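Korkbelag auf Tischplatte: lackieren oder so lassen?
Forum > Selber machen > Tische und Oberflächen

Verfasst von vpetkov, 27. Mai 2023

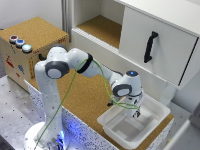 Tisch mit Korkbelag, rechts die Schale und der weiße Schrank

Guten Tag an alle,
ich heiße Vlasta Petkov und ich lese in diesem Forum schon länger, aber ich schreibe zum ersten Mal. Bitte entschuldigen Sie, wenn ein Artikel falsch ist, Deutsch ist nicht meine Muttersprache.

Meine Frage betrifft den Kork. Ich habe die Tischplatte damit belegt, ebenso den Kasten links mit den drei Druckknöpfen und den Boden im offenen Fach vom Schrank. Verklebt ist alles mit Kontaktkleber von Grimix. Der Kork ist bis jetzt nicht behandelt. Ich möchte wissen, ob man ihn lackieren soll oder ölen, oder ob man ihn besser so lässt. Auf dem Tisch steht meistens eine Kunststoffschale für kleine Teile, und sie soll nicht rutschen.

---

Spanplattenheini schrieb:
Lackieren, ganz klar. Zwei dünne Schichten Wasserlack, matt. Unbehandelter Kork zieht jeden Fettfinger an, und nach einem Jahr sieht es aus wie die Pinnwand in der Berufsschule.

---

korkenzieherin schrieb:
Da muss ich widersprechen. Mit Lack ist der Griff weg, und genau den will er doch für die Schale. Ich hatte den Mattlack von Jomness drauf und habe ihn an einem ganzen Samstag wieder runtergeschliffen. Nie mehr. Lieber Hartwachsöl, sehr dünn, Überschuss nach 30 Minuten abnehmen.

---

Spanplattenheini schrieb:
Dann war der Lack zu dick aufgetragen. Bei mir rutscht nichts.

---

vpetkov schrieb:
Vielen Dank für die schnellen Antworten. Ich habe vergessen zu sagen, dass der Belag 2 mm dick ist. Kann man bei dieser Stärke überhaupt noch schleifen, wenn das Ergebnis nicht gefällt?

---

M_aus_K schrieb:
Bei 2 mm höchstens einmal ganz leicht mit feinem Papier. Mach erst eine Probe auf einem Reststück.
Andere Frage: Was ist das für eine gesprenkelte Front am Tisch? Weiß-grau mit dunklen Flecken, so etwas suche ich für meine Werkbank.

---

vpetkov schrieb:
Die Front war schon am Tisch, ich habe ihn gebraucht gekauft bei Kongkaew für 49 Euro. Das Material kann ich Ihnen leider nicht sicher nennen.
Die Probe mit Öl mache ich nächste Woche. Für den Schrankboden lasse ich den Kork vielleicht roh, dort kommt wenig Schmutz hin.

---

korkenzieherin schrieb:
Roh im Schrank ist völlig in Ordnung. Nur die Kante vorne am Tisch würde ich zweimal ölen, dort bröselt es zuerst.

---

Spanplattenheini schrieb:
Ich bleibe bei Lack. Aber stell bitte das Ergebnis von der Probe hier ein.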